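4. Loading and unloading the dish rack

Use this section once the rack has been washed and the table is level. You need the Grellstead rack, the red tray and a dry cloth. Put the rack on the left and the tray on its right, close enough that you can reach both without stepping. If you are left-handed, swap them.

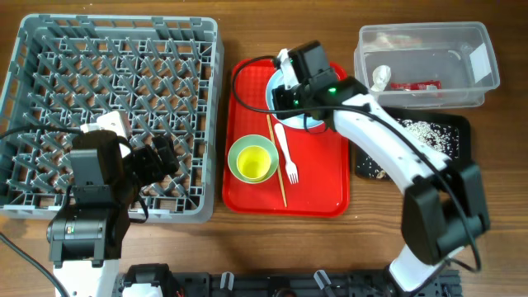
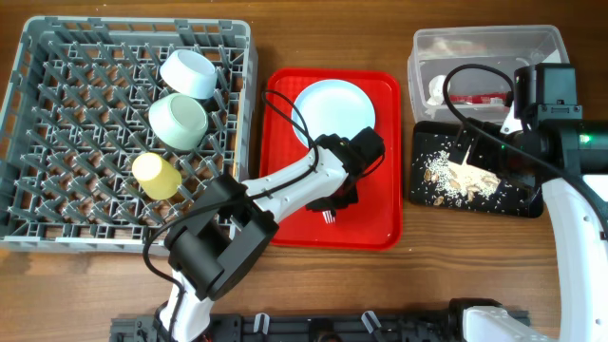
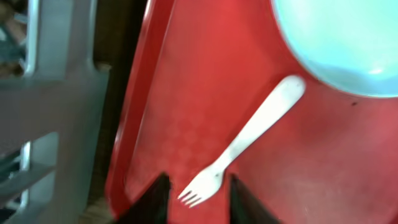
4.1 Sorting on the tray

1. Scrape food scraps into the bin before anything goes on the tray.
2. Set out one kind of thing at a time. Bowls may be nested for carrying, but must be separated before they go in the rack.
3. Lay forks and chopsticks flat. Do not stand them in cups.
4. Wipe up crumbs as you go.

Note: The tray has a raised lip and will hold a small spill. It is not a drip tray and should not be left under the rack overnight.

4.2 Loading the rack

1. Start with plates. Stand each plate on edge between two rows of pegs. Leave one row free between plates.
2. Place bowls next, tilted so that water runs out. A bowl that sits level will hold water in the foot ring.
3. Put cups in last. A cup may lie on its side among the pegs if the mouth points slightly down. Turn any cup that has settled with its mouth facing up.
4. Keep small cups away from the corners, where they tend to slip down and are hard to lift out.
5. Forks and chopsticks go in the Drida cutlery insert (sold separately, part 3300). Without the insert, dry them by hand and put them away.

Caution: Do not press dishes down onto the pegs. A bent peg can be eased back once or twice while warm, but will snap if forced.

Caution: Do not use the rack on a stove top or within 23 inches of a burner.

4.3 Draining

Leave the dishes for at least 3 hours. In a damp kitchen, allow overnight. If the rack stands on a wooden table, put a towel or the Grandel mat under it. Water left standing on wood will raise the grain and leave a ring.

4.4 Unloading

1. Wipe the tray dry.
2. Lift cups out first, then bowls, then plates. Hold cups by the body and not by the rim.
3. Check the foot of each bowl for water and dry it with the cloth.
4. Carry no more than one layer on the tray.
5. Tip the rack over the sink and shake it gently.

4.5 Weekly cleaning

Wash the rack in warm soapy water and work a narrow brush between the pegs. White scale can be removed with vinegar diluted half and half. Rinse well. Do not put the rack in a dishwasher. The tray may go on the top shelf.

Replacement mats and inserts can be ordered from the Trujillo parts desk. Ask for Isauro Nava or Essam Benjelloun and quote series 2000.

Go on to section 5 for storing the rack.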